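Two Wheels Off the Ground: What It Takes to Put On a Small Stunt Show
Student project report, Event Studies

So my project was supposed to be on "a live event of your choice," and I picked freestyle motocross, mostly so I'd have an excuse to hang around ramps all July. I followed the Fledadura tour through its warm-up night and first proper show (a four-rider outfit, tiny next to the big names) and kept a notebook on everything that happened before anybody left the ground.

The first thing I learned is that the riders are the easy part! Getting the dirt is hard. The landing took 194 truckloads, and it all had to be packed, watered, packed again and then scraped off the arena floor by six the next morning. Dennis Pickering ran the dirt crew and let me follow him for two full nights, as long as I wore the ugly vest.

My main question was what the crowd remembers afterward, so I handed out a one-page survey at the gates on show night. Paid attendance was 2,669 and I got 337 forms back, a few of them with nacho cheese on them. The backflips came out on top, no surprise there, but second place went to the pit party before the show, where kids get to sit on the bikes.

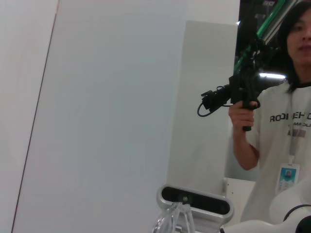
Fouzia Mengal wrote in the margin of my draft that the pit party number looked too good, and asked whether I'd handed out more forms on the family side of the building. Fair point. I had, since that gate was closer to the parking lot, and I've added a note to the results table. If I did it over I'd split the forms evenly between the two gates.

The other big chunk of the project was sound. Bikes are loud, the announcer is louder, and the music has to fit somewhere in between. At the warm-up night you couldn't hear a word during the whip contest, and people near me just gave up and talked to each other. The fix for the next show was pretty simple – music down whenever a bike was on the run-in, announcer only between jumps.

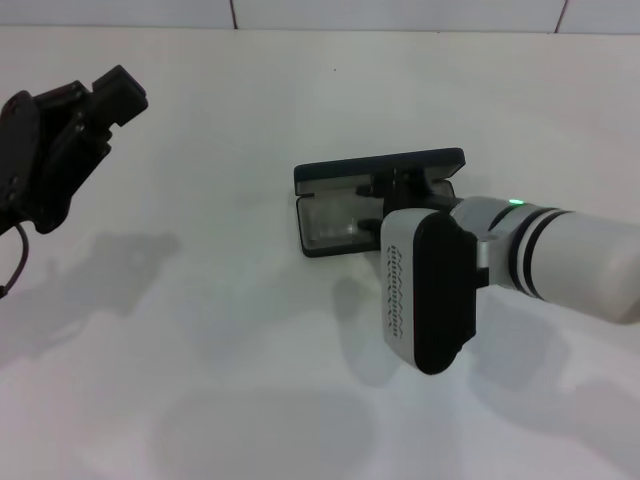 It made a huge difference up in the cheap seats, where I sat with Ashley Entwistle and a bag of kettle corn for the whole second half. We caught every trick name (I can now tell a heelclicker from a can-can, thank you very much) and the crowd got noisier, too, once they knew what they were waiting for.

Things I'd still like to look at: how long the break should be, and whether the quad bike race is worth the extra setup. It needs its own barriers and it ran under five minutes. The riders love it, though, and so did the guy behind me.

Thanks to Mervyn Sedgwick for the pit pass and for reading the sound section twice. Survey form and the full results table are in the appendix.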